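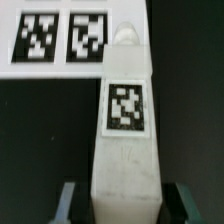
Thread last modified: 24 August 2024

Board index > Manipulation > Methods and results

Wrist view only: grasping a tagged block and placing it by the board tags
12 posts, page 1 of 1

lorente_bench
Hello all, and sorry in advance for the length, I do go on a bit. I promised I'd write this up once we had numbers worth showing. The job is the white upright block, held near its base, with one fiducial on its front face, and the flat white board behind with its own fiducials. The wrist camera is the only eye the policy gets. We took away the overhead camera entirely to see how much of the work it had been doing for us.

We recorded 300 demonstrations by hand-guiding the arm, trained the same network twice (once with the tag poses fed in as extra inputs, once with pixels alone) and then ran 165 trials on each with the board shifted a little between trials. The pixels-only version came within a whisker of the tagged one on grasping and fell well behind on placing. Grasping I'd have guessed. The placing gap was wider than any of us at Lorente had bargained for, and I'd love to hear what you make of it.

mossy_gantry
Lovely to see this at last! I've been following your Sendel posts since November and wondered where it was going. When you say the board was shifted, do you mean slid along the table or turned as well? With us it was always the turning that hurt.

lorente_bench
Both, but gently. Up to 20 millimetres in either direction and a few degrees of turn. You're right that the turn is where most of the placing misses sit. I've a plot somewhere and will dig it out when I'm back at the other machine.

PetraK
I'm going to be the awkward one, I'm afraid. I don't think you've compared what you say you've compared. The markers are still there in the pixels-only runs, aren't they? Big black and white squares, the most contrasty thing in view. A network can lean on those quite happily without anybody handing it a pose. I'd call your two conditions "tags, decoded" and "tags, undecoded". For a real pixels-only test you'd need to cover them up or print plain labels.

lorente_bench
That's fair, Petra, and I had a bad quarter of an hour after reading it. We did mean to do plain labels and then ran short of arm time. I'll change the wording in the write-up. I'd still say the gap tells us something, as both networks could see the same squares and only one could place well with them.

hesville_dan
I'd stick up for the original wording, for what it's worth. Everyone in the group here at Hesville would read "pixels only" as "no extra inputs", and that's what it was. If we start renaming conditions by what a network might be attending to we'll never finish a sentence. Petra's experiment is a good one but it's a different experiment.

PetraK
It's a different experiment that happens to be the one people will assume was done! Somebody will cite this as "you don't need markers for grasping" and it won't be so. I'm not cross about it, I've just been on the wrong end of that before.

mossy_gantry
Can I ask about softness? In the wrist view at the top the block's tag has slightly fuzzy edges and looks a touch speckled, and the pair on the board are softer again. Does the decoder drop out at that distance? If the poses are jumping about, your tagged condition is doing well in spite of them, and I'd find that more interesting than the headline.

lorente_bench
Very good question and I should have put it in the first post. It does drop out now and again, mostly on the board tags while the arm is moving fast. When a tag is lost we hold the last pose and pass a "stale" flag alongside it. The first version had no flag and was noticeably worse, with the arm wandering off towards wherever the board had been a moment ago. Adding the flag was an afternoon's work and gave us more than the whole month of fiddling with the network that went before it, so do try it if you're doing anything similar.

Shahzad Bugti
Hello everyone, long-time reader, and thank you for the thread. We run a similar task on Kikora and I can offer one observation. With the block held close to the base, the top of it stands a long way from the fingers, so a very small tilt in the grip becomes quite a large error at the far end. We retrained with the grip tilt as an explicit target, read from the block's own tag after closing, and our placing misses went down to 27 over the whole test set, from around twice that. The grasp counted as a success in both cases. I suspect your grasp score is hiding tilt in the same way.

lorente_bench
Shahzad, that is enormously helpful, thank you! We score a grasp as good if the block leaves the table and stays in the pads, and tilt doesn't come into it at all. I have the wrist footage for every trial, so I can go back and read the tilt off the front tag without running anything again. If the pixels-only grasps are more tilted then half of my "placing gap" was a grasping gap all along.

hesville_dan
Careful reading small tilts from a single tag face-on, though. That's the direction in which the pose is least sure of itself. I'd average over the frames after the pads have closed and before the arm lifts, and throw away the trials where the estimate flips.

Shahzad Bugti
Dan is right about the flipping. We averaged as he describes and still lost a few trials that way. Happy to send over the script, though the comments are a mixture of two languages and not very polite in either.

PetraK
And if you get any arm time back, plain labels please. Even a short run would do me. I'll supply the stickers.

lorente_bench
Deal on the stickers. Script gratefully accepted too, Shahzad - I'll send you a message with an address. Tilt numbers first, as they cost nothing but my evening, and I'll post them in this thread whichever way they fall.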